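The Last Season

The club at Skirley folded in April, and the uniforms came to me because I had the biggest car. There were two bags of them. I drove them home to Renditz Street, where they sat in the hall until the smell of old gym got into the coats.

My sister wanted them gone. She had found a man at Bianchini who bought used team wear, and he had offered 305 dollars for everything, washed and sorted. I told her I would do it over the weekend.

I put it off for three weeks. Then one night I couldn't sleep, so I got up and tipped out the first bag.
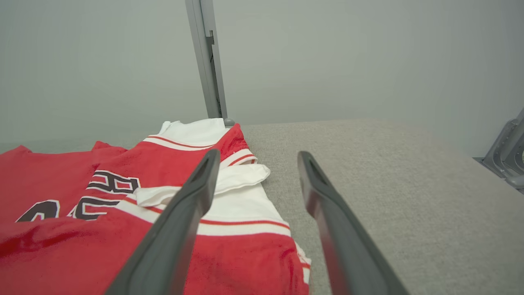
My father coached that team before I was old enough to play for it. He washed the uniforms himself, in our basement, and he was strict about it. Cold water, inside out, no dryer. I thought of him when I saw how they had landed, red on red, with the white trim showing and the dark numbers folded in on themselves. One looked like an 8. He would have made us pick them all up and start again.

I wore 8 for one winter. We lost most of our games. At Flemano we lost by so much that the man at the scoreboard stopped looking at the court. On the bus home my father walked down the aisle and collected our shirts in a sack, the same as he did when we won. He didn't say anything about the game. He asked if anyone had a tear that needed sewing.

I sat on the floor and started folding. Shirts went to the left, shorts to the right. It was slow work, and I kept stopping to look for stitches he might have made. I found a few I thought were his – small ones, very close together – but my mother sewed too, so I couldn't be sure.

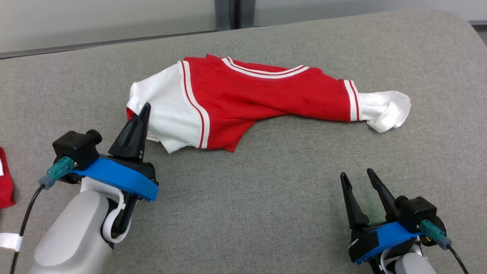

Red and white, still to be folded.

At four in the morning I made coffee. My sister came down in her robe and stood in the doorway.

"Is that all of it?" she asked.

"There's another bag."

She looked at the piles for a while. Then she sat down across from me and pulled a shirt into her lap.

"You're doing the sleeves wrong," she said, and showed me how he did them.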